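Reading time: 2 min

Buying hand-held grippers: your questions

What does a pair cost?
Rurnard quoted us 1,675 for two, before spare finger pads. Ask what is left out. Something always is.

Can we start with one?
You can, though plenty of household jobs need a second hand. Price the pair from the start, or you may pay for delivery twice.

What should we practise on?
Cheap, soft things: yarn, sponges, plush toys. We set aside 30 for these and wouldn't go higher. The Morside object kit is 300 and I can't see what it adds.
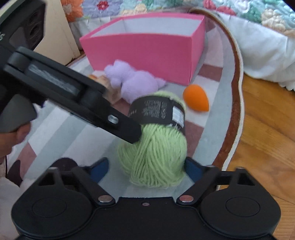
Dundberg wrote in to disagree: the kit saves a week of shopping, and staff time costs more than toys do. Fair enough, if your staff really would spend a week on it – ours wouldn't.

Is the Nyberg service plan worth having?
Not on what we've read. It leaves out pads, the part we'd expect to wear first. Get the exclusions in writing before you sign.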